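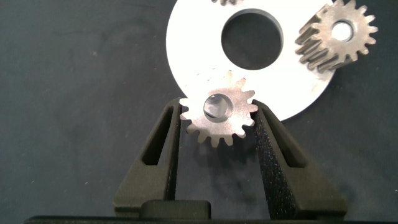
White ring plate on the bench cloth.

Workshop safety walk, back room and stores
Site: Løken
Checked by: Kaj Brøndum
Month: May
Marking: OK / Fix / Not checked

1. Exits and walkways
Rear door opens fully from inside – OK
Aisle to the stores clear – Fix
Exit sign lit – OK
Comment: Two pallets from Nellov were standing in the aisle at 8 a.m. Moved the same morning. The floor tape has worn off by the roller door and people no longer see where the aisle ends. New tape is on order.

2. Fire
Extinguishers in place, pins sealed – OK
Extinguisher tags in date – Fix
Oily rag bin has a lid and is emptied daily – OK
Comment: The tag on the extinguisher by the paint cabinet can't be read. Grokmont will replace it at the next service call. Leave the extinguisher where it is until then.
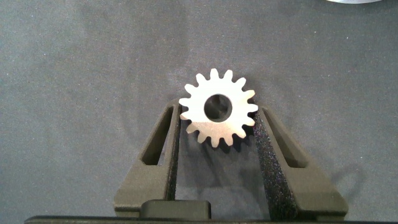
Spur gear with a plain center bore.

3. Electrical
Panel doors closed, nothing stored in front – OK
Cords free of cuts and tape repairs – Fix
Ground fault outlets tested at the sink – OK
Comment: One extension cord had tape over a nick near the plug. Cut up and thrown out. Please don't tape cords, bring them to the office.

4. Lifting and storage
Shelf load signs posted – Fix
Heavy items below shoulder height – OK
Hoist hook latch closes by itself – OK
Comment: The long rack is rated for 2,000 pounds per bay but the sign is gone from the end bay. Same comment as last time. The step stool by the rack has a loose rubber foot and should not be used until it is glued.

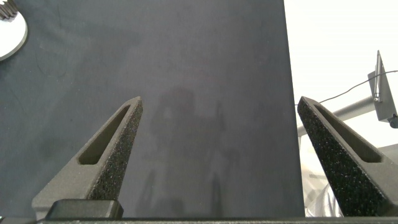

Open gripper fingers, textured on the inside faces.

5. Chemicals
Data sheets in the binder – Fix
Containers labeled – OK
Eyewash run for the full time – OK
Comment: The sheet for the Sistusus degreaser is an old one. Print the new one and throw the old one out. Everything else in the binder matched the shelf.

6. First aid and protective gear
First aid kit stocked – Fix
Safety glasses at both entrances – OK
Hearing protection at the saw – OK
Comment: Short on large bandages and burn gel. Whoever takes the last one should write it on the card inside the lid.
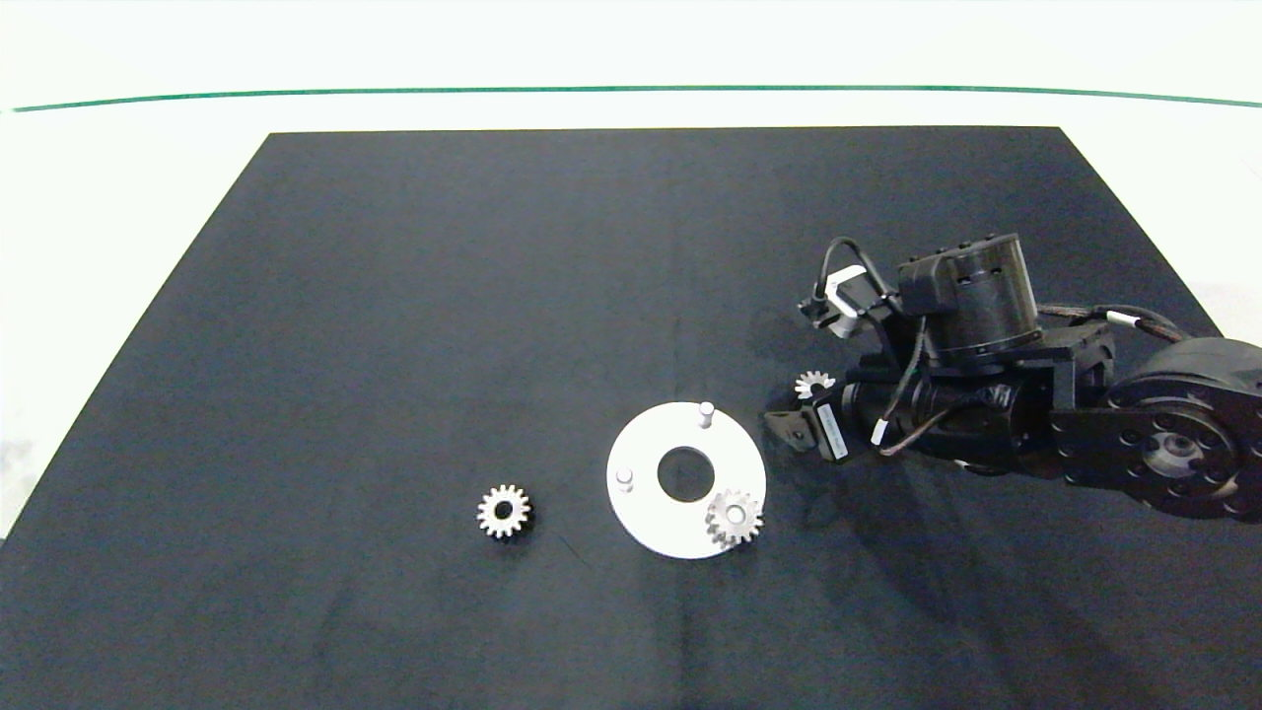
The emergency phone list by the kit still shows the old office extension. It should be 215. I corrected it by hand, but a clean copy needs to go up.

7. Not checked
Roof hatch – locked, no key on site
Compressor relief valve – unit was in use

Open items go back to the shift lead. Initial each line when it is done and return the sheet to the office.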